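作業ノート 配線つき小型樹脂部品の整理と線端処理
2023年8月30日(水) 記入:Tokgöz 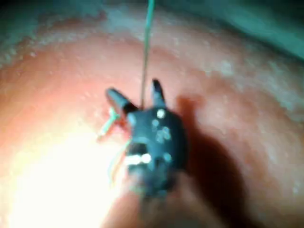
1. 対象
濃い灰色、ほぼ黒の小型樹脂部品。上側に先の細い突起が2本あり、その間が浅く凹んでいる。青緑の細線が1本、この凹みに向かって入る。側面からは淡い緑と赤系の細線が短い束で出ていて、先端はほつれ気味。同じ側の下のほうにも緑系と赤系の線が1本ずつ、本体に沿って曲がっている。
棚卸し票では「樹脂小物・線付き」とだけ書かれていた。品名不明のまま、仮番号 S-1092 を付ける。Sirnari の箱に入っていたもの。箱のラベルと中身が一致しないのは6月の棚卸しでも指摘済みで、ラベルは信用しない。

2. 今日の範囲
・外観の記録
・線の引き出し位置の記録
・線端の切り直しと仮保護の手順決め
・保管方法の変更
通電はしない。端子の割り当てが分からないうちは導通チェックも外側の線だけにとどめる。

3. 外観メモ
本体は丸みのあるブロック状。表面に白っぽい点がいくつかある。下寄りに白い横向きの印があり、その右端に丸い白点が接している。印の上に、開口かソケットのように見える暗い窪み。
白い印が印刷なのか、付着物なのか、照明の反射なのかは未判定。細かい灰色の斑点は粉の可能性もあるので、溶剤で拭く前に乾いた刷毛だけで一度払うこと。先に拭くと印刷だった場合に消える。Cantero の小物で一度やっている。
突起は左が斜め外向き、右がほぼ上向き。左右で形が違うため、向きの基準に使える。以後このノートでは「斜めの突起を左、細い突起を右」に置いた姿勢を正面とする。線の位置もこの姿勢で書く。

4. 線の呼び名
色名が人によってばらつくので決めておく。
 T:凹みに入る青緑の1本
 L1:左突起のすぐ下から横に出る短い束
 L2:左側面の下寄り、緑系と赤系の組
L1とL2が内部でつながっているかどうかは不明。同じ色に見えても同じ線とは扱わない。
Tについては、凹みの位置で固定されているのか、そのまま内部へ通っているのかが外からは判断できない。引っ張って確かめるのは禁止。拡大鏡で根元を見て、それでも分からなければ「不明」と書いておけばよい。

5. 線端処理の手順(案)
(1) 部品を柔らかい台に置き、本体の側面を軽く押さえる。突起を掴まない。右の突起は細く、横荷重をかけたくない。
(2) 切る前にL1の各線の長さを測り、色と一緒に記録表へ書く。
(3) ほつれた先端だけを切り揃える。切り代は1本あたり2 mmまで。もともと短い束なので、これ以上は取れない。
(4) 被覆は剥かない。芯線の種類が未確認。単線か撚り線かは切断面を見て記録する。
(5) 先端に細い熱収縮チューブを仮に被せる。熱はかけない。差し込むだけで保持できなければポリイミドテープで軽く留める。
(6) L2は触らない。曲がりがそのまま成形されている可能性があり、伸ばすと根元に負担がかかる。
(7) Tは上方向に逃がし、急な折れを作らない。曲げ半径は7 mm以上を目安にする。

ニッパーは Vultow の薄刃を使う予定だったが、刃先に欠けあり。研ぎに出すまで使用停止の札を付けた。代わりは Drokia の小型。刃が少し厚く、束の内側に入れにくいので、1本ずつ外へ寄せてから切る。

6. 保管
チャック袋への直入れはやめる。線端が袋の内側に引っ掛かり、出し入れのたびに広がる。仕切り付きの浅いケースに導電フォームを敷き、正面を上にして置く。線側は空けておく。
ケースの蓋の裏に仮番号と日付。正式な品名が付くまで部品本体には何も書かない、何も貼らない。
同じケースに他の線付き小物を混ぜない。6月に絡んだ分をほどくのに15分かかり、1本切れた。

7. Verschueren からの書き込みと返答
Gerrit「Tの線だけ色が違って見える。別回路か、後から付けたものではないか」
→ 色の差だけでは決められない。被覆の外径を測って、L1、L2と比べてから。外径はノギスだと潰すので投影機で。
Gerrit「暗い窪みがソケットなら、合うコネクタを当ててみれば早い」
→ 却下。形状とピッチの測定が先。深さも分かっていない。接点が曲がると手掛かりがなくなる。

8. 残り
・刷毛で払ったあと、白い印と斑点の再確認
・投影機の予約
・T、L1、L2の外径
・窪みの開口寸法(奥行きは可能なら)
・Sirnari の箱の残りを全部出して、同じ形のものがあるか見る
・記録表に「未判定」の欄を追加。今の表だと有か無しか書けず、不明のものが全部「無」になっている

手順案の(3)と(5)は Gerrit の確認待ち。確認が済むまで切断に入らない。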